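Hulton Grasp Episode Rules, section 4: tall and fragile props
Revised 1/5/24

Applies to all simulated pick tasks in the Climcombe scene set. Read section 3 first for joint limits.

4.1 Load the prop, then let physics settle for 208 steps before the arm moves. Keep the seed in the log.

4.2 Approach with the fingers open. Do not close on trim or finials; their collision meshes are simplified.
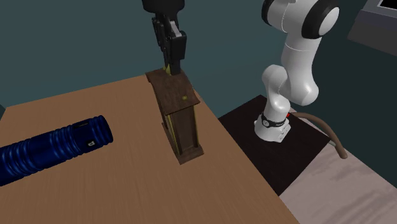 4.3 Cap closing force at 40 N. An episode that exceeds it is marked F and kept.

4.4 If the prop tips over, do not reset. Continue until the grasp succeeds or step 2000 is reached.

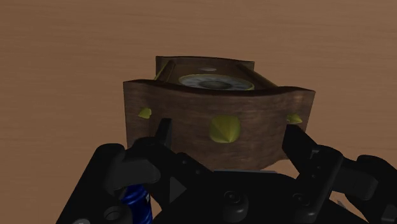

4.5 Export both views with the same time base. Mancuso rejects files with dropped steps; Okevach pads them silently, so check the step count by hand.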